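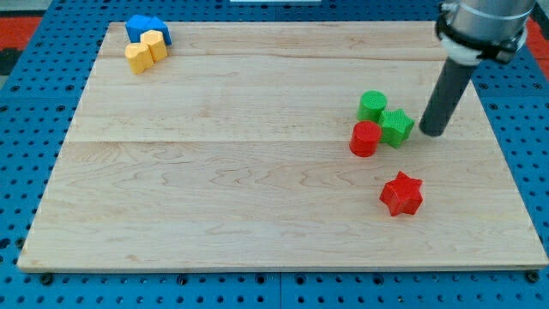
Issue 53

Getting a push rod going on the Flamia arm
By Freya Holroyd

I've had the Flamia kit on my bench since December, and the question that keeps landing in my inbox is how to get the pusher working without a gripper. Fair enough, because the booklet in the box gives it half a page and most of that is a parts list! So this issue is the long version: mounting the rod, setting the height, and getting your first decent pushes on the board.

What you need

The arm itself, with the wrist collar already on it. The rod attachment (Baert makes the one I use and it's sold separately, which I grumbled about last issue and will grumble about again at the end). A flat board to work on. The hex keys from the kit. A handful of blocks in different shapes and colours, and if you've got a printer you can do those yourself over a weekend. I'd go for a mix of cylinders and stars, plus something with lobes on it, because they all behave differently once the rod touches them.

Fitting the rod

Power the arm right down first. Slide the rod into the collar until it stops, then back it off a hair so it isn't jammed hard against the wrist. Tighten the clamp a bit at a time. I went at mine like I was doing up a wheel nut and it went in crooked, so I had to start over. Give the rod a wiggle with your fingers when you're done. If it moves at all, go round again.

Then power up and open the tool page in Bastier, the control software. Choose "custom tool" and type in the rod length measured from the collar face to the tip. Don't trust the number on the packet. Mine was 4 mm out, and on a pushing job you'll notice 4 mm.

Setting your height

I like the tip hovering just above the board, low enough to catch the side of a block and never dragging on the wood. Jog down on the slowest speed with a piece of card under the tip, stop when the card starts to catch, then come back up 6 mm and save that as your travel plane. Do it again at each corner of the area you'll use! A board that looks dead flat can fool you, and glued-up timber will shift on you over a hot summer (ask my kitchen benchtop).

A rod that comes down on an angle is fine, by the way. Mine does. You only need to remember that the tip and the collar aren't over the same spot, so watch the whole rod when you're working near a tall block. I've bowled over plenty of cylinders with the middle of it while staring at the end.

Your first pushes

Start with a block sitting out on its own. Bring the tip in beside it, leave a finger's width of gap, and push slowly in a straight line through the middle. Stars are the tricky ones. Catch a point and the thing spins on you; get the tip into the notch between two points and it'll track along beautifully. Cylinders want to roll off around the tip, so use short pushes and correct as you go.

Once you've got that, try peeling one block away from a cluster. Come in from the open side and nudge the outside block along the edge of its neighbour, then swing round behind it. It took me 21 goes to do it cleanly, and Riet Verbeke at Gasuno, who sold me the kit, reckons that's pretty average for a beginner. She also put me on to saving each approach point as you find it, so you can replay the good ones.

Is it worth the money?

For me, yes. The arm is smooth at low speed, Bastier is easy to find your way around (the undo button has saved my bacon) and the collar holds its grip well. The rod should be in the box though, and the clamp screws are fiddly little things if you've got big hands. Gasuno will fit the rod for you before they ship if you ask when you order.

Next issue I'll be sorting by colour, with the full Bastier settings written out.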